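Edstead tool update sorts out marker dropouts
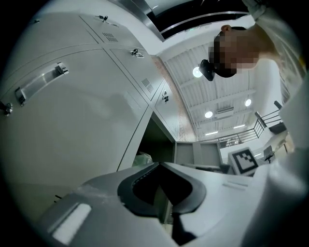 Grey lockers, a marker box and the hand-held gripper at Edstead.

Edstead has put out a new version of Undska, its tracking and planning software for hand-held grippers, and the main change is what happens when the marker goes out of view. The old build threw the whole recording away. The new one keeps the good stretches and flags the gap - handy for anyone working near shiny cupboard doors.

Out of 162 test recordings the old version kept 38. Same files through the new one, 52 lost and the rest usable, says Sarita Srivastava, who runs the perception side.

"Metal doors were the worst for us. Reflections, vents, all of it," she said. "Still not great in low light."

Planner changes are smaller. Replay now starts from any flagged point, and the time-sync check runs before export instead of after. Getachew Mersha is looking after bug reports, 15 open at teh moment.

Download is up now for exisiting users. Mac build to follow in July.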